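Laundry > Darks > Your Questions
November, by Samira Karaki

Do I really need to wash darks separately?

I do, always! Navy and black go in together in my house and they've never fallen out. Pale towels are another matter (the fluff, oh, the fluff).

What temperature and spin do you use?

Thirty degrees, inside out, spin at 800. I used to go much higher and then spend the evening ironing out the damage.

Can I tumble dry a dark cotton top?

You can if the label says so, but I hang mine for as long as I can bear it. If I'm in a hurry it gets 58 minutes on low and I whip it out the second it beeps.

How do I tell navy from black?

Ah, the big one. Take it to a window in the morning and lay it next to something you know is black. Lamp light is hopeless, I've worn odd socks to Forlow more than once.

Should I fold it straight away?

Please do. A dark top left in a heap keeps every crease, and they show most where the light catches the ridges of the cloth.

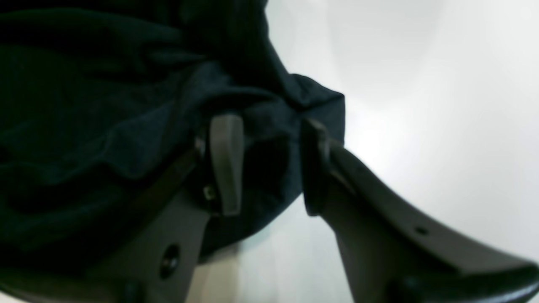 Lama Yammine wrote in to say that she gives each piece two hard shakes by the hem before folding, then smooths it flat with her palm and leaves it for a minute, and she hasn't ironed a T-shirt since spring. I've tried it on my jumpers and I'm a convert, though the sleeves still need a bit of a tug.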